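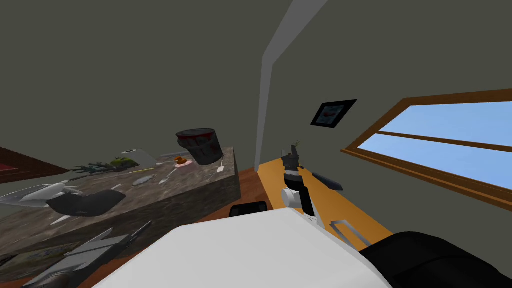
A Town Planner Looks Back on the Fight Over Flitport's Old Cannery

8 min read

The town planner of Flitport keeps a rolled-up map behind her office door, and when I asked her how the Cannery Road question had gone on for so long, she went and got it before I had even taken my coat off. She spread it across two desks, weighted one corner with a stapler, and asked me to find the way out of the parking lot. I couldn't.

"Well, there you go," she said. "There's one way in and it's the same way out, and it meets Alva Street right where the school buses turn. People kept telling me this was a fight about height. I sat through all of it, and I heard a lot more about buses than I ever heard about height."

The proposal, for anyone who has managed to miss it, came from a developer called Kisis, which wanted to turn the empty cannery and the two lots behind it into 24 apartments with shops on the ground floor. The zoning there allows 21. Those three extra units needed a variance, and the variance needed a public hearing, and the hearing, which opened in October, was continued so many times that the planner started bringing her own cushion.

She has worked for the town long enough to remember when the cannery still had a night shift, and she talks about the building with real fondness (her first apartment was two streets over, and she says you could tell the day's catch with the windows shut). I asked whether that made it hard to be neutral.

"Oh, I don't think you can work in a town this size and not have feelings about the buildings," she said. "What I can do is write down what the ordinance says and what the applicant has shown us, and leave my feelings out of the staff report. I've voted for people who later yelled at me over a setback. You get used to it, and then you see them at the hardware store and they ask after your tomatoes."

There was some yelling. The petition against the variance carried 371 signatures, a good number of them from the Cleltalport side of the bridge, where drivers use Alva Street as a shortcut in the mornings. Whether people from the next town over ought to be heard at a Flitport hearing took up most of one evening all by itself. The board let them speak, and the planner thinks that was right.

"They drive on it, they sit in the traffic, and some of them have kids in our school," she said. "You give them their few minutes. What I minded was the folks who came up to the microphone without having opened the plans. We had a set at the library and a set right here on the counter, and I would have walked anybody through them, page by page, for as long as they liked."

Her own report recommended a second driveway on the harbor side, and she still believes that if it had been on the first set of drawings, everyone would have been home by Thanksgiving. Kisis argued that the grade was too steep. The town's engineer went out with a tape and a level and thought it could be done with a low wall. In the end the company redrew the plan with the harbor driveway and 21 units, dropped the variance request, and agreed to pay $3,000 toward a crosswalk at the bus turn.

I said that seemed like a small sum after so many long nights, and she laughed.

"It's paint and two signs! But the parents had been asking for that paint for years, and it was the one thing in the whole business that both sides of the room clapped for. I'll take it."

The revised plan still has to go through site review, where the questions will be drainage, lighting and what happens to the brick smokestack, which is leaning a little and which a surprising number of people would like to keep. The planner would like to keep it too, if the masonry is sound, though she asked me to make clear that she hasn't seen the mason's letter yet and won't guess at what it says.

Before I left she rolled the map back up and showed me the pencil notes along its edge, some hers and some from whoever had the job before her. One of them, beside the cannery lots, says only "second driveway?" with a line under it. She doesn't know who wrote it.

March 2021

Contact the newsroom | © Flitport local news, all rights reserved | Back to top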